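January 2021, sorting bench, Gavurdale

Trudy Ruawai wants everything in three bins by colour. I doubt it will last until July. We had 4 bins under the Goodwin scheme and people used whichever was nearest.
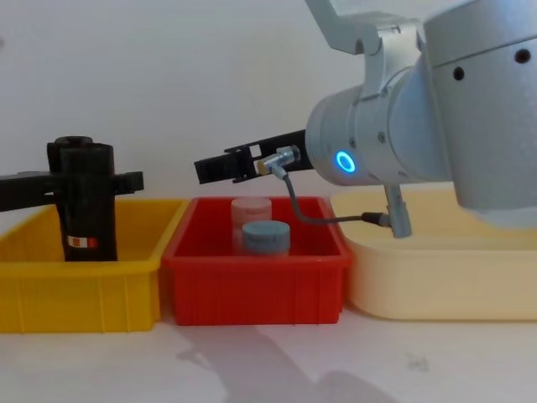
Bins on the bench: yellow, red, cream.

The cream one is bigger, so I expect it to become the dump for everything. Clear tub is in the red for now. Not convinced red means anything to anyone yet.
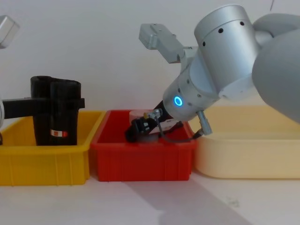

Do the bins need lids?
Only if they leave the bench, and I'd rather they stayed put.

Labels still to do. Ask Trudy who chose the colours.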